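Wire racks: washing, drying and keeping the rust off

I've had a bit of a thing about wire racks since we redid the kitchen. You know the sort — coated wire, a frame round the outside, a few wavy bits to stand things in. They turn up in dish drainers, cupboard shelves, toast racks and those little stands for mugs, and they all get grubby in just the same way. I used to give mine a quick wipe and shove it back, and then one morning I picked it up and found a brown ring on the worktop. So now I do it properly, and it really doesn't take long!

Start by taking the rack right out of wherever it lives. If it sits over a tray, lift the two apart and tip the tray out first (mine always has a teaspoonful of something nasty in it). Knock off any crumbs over the bin. Then fill the sink with hot water and a good squirt of washing-up liquid, lay the rack in it flat and go off and do something else for 20 minutes. If your sink is too small for it, do one half and then turn it round and do the other.

After the soak, use an old toothbrush on every place where two wires cross. That's where the chalky white stuff builds up, especially if you live in a hard water area like me. A normal sponge just skates over the top. For the wavy wires I go along the dips with the corner of a cloth, pulled back and forth like a shoelace — it sounds fiddly but you get into a rhythm. 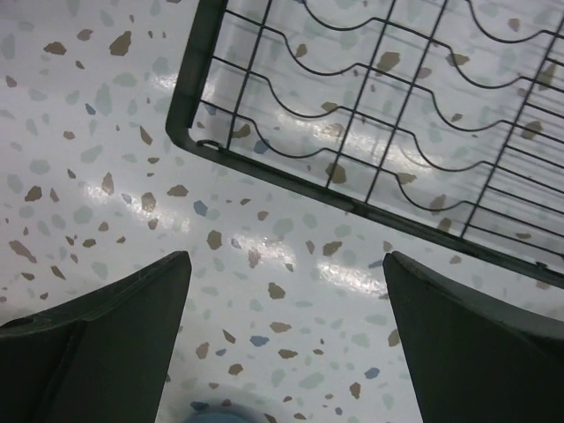 Can you use vinegar on a coated rack?
A weak mix is fine for limescale, one part white vinegar to five parts water, as long as you rinse it off well and keep it away from any spot where the coating has chipped.

Keep the vinegar off stone worktops as well, terrazzo included, as it can dull the shine. I do all the vinegar business in the sink and only bring the rack back to the side once it's rinsed. Same goes for lemon juice, which my sister-in-law swears by and which left a cloudy patch by her kettle that she now hides under a plant.

Drying is the bit I used to skip. Shake the rack hard over the sink, then stand it on its edge on a folded tea towel so the water runs down and off. Leave it up to 90 minutes, turning it over once if you happen to be passing. Look at the corners before you put it away, and at any little hooks or tabs, where a drop can hang on for ages.

If you do find a chip in the coating, rub the rust away gently with a bit of fine wire wool, dry it thoroughly and dab on some appliance enamel in the nearest colour you can get. Dark green is a pain to match, I'll warn you now. I ended up with black and you'd have to go looking for it. Don't put the enamel anywhere food touches — if the chip is on a part that holds toast or cooling cakes, I'd say it's time for a new rack.

One more for anyone with a polished worktop. Don't drag a rack across it. Lift it, even if it's only going a few inches, and check underneath for missing feet every now and then. Wilma MacLeish wrote to me in August to say she cuts short lengths of clear fish tank tubing, slits them down one side and pushes them over the bottom wire. I tried it that same evening and they've stayed put ever since, though I do pull them off when I wash the rack so that water doesn't sit inside.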